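Minutes, Skakerton Residents' Hall users' group, Jan 23, 2018

Present: Remedios Saludo (chair), Jerome Macapagal, Lovely Sison (minutes)
Apologies: Rogelio Pangilinan

**1. Previous minutes**

Agreed as a correct record. Item 4 amended to read "Nesedum Road entrance".

**2. Tables**

J. Macapagal reported on the replacement of the folding tables. The new tops are to be matt white, wiped down after each booking. Bleach is not to be used. The old tables go to the Cleltstead store until sold. 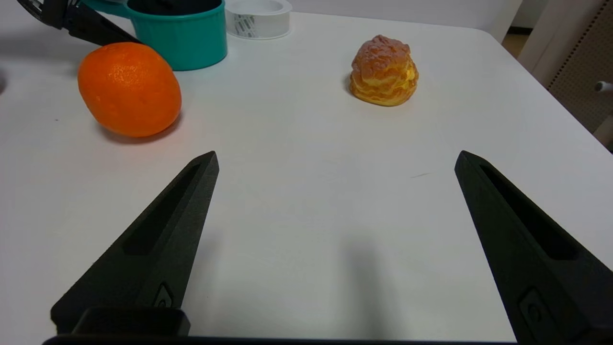 Fig. 1. White tabletop, matt surface.

**3. Heating**

The boiler was serviced. Gas used in the last quarter was 4000 kWh. The timer in the small room runs 8 minutes fast and will be reset. The quotation for radiator valves is £1132, excluding VAT. R. Saludo asked for a second quotation before the March meeting.

Action: JM

**4. Lost property**

The cupboard is full. Items are to be kept until the end of the month following the one in which they are found, then disposed of. Coats and umbrellas go to the Lis Street charity shop. Keys are to be handed in at the office.

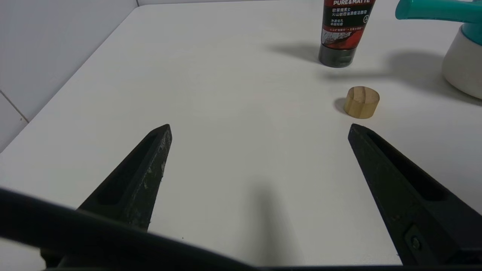
Toiletries were discussed separately. The shop will not accept them. P. Dela Peña had asked by letter whether they should be listed by brand. It was agreed to record the name printed on the item, so a tube marked PURE&MATTE is entered under that name, and other writing on the label need not be copied out. Bottles go on the same sheet.

Action: LS to revise the sheet

**5. Hire charges**

No change. The deposit for evening bookings stays at £200, payable when the form is returned.

**6. Any other business**

The side gate latch is loose. R. Pangilinan to be asked to look at it.

Next meeting: March, small room.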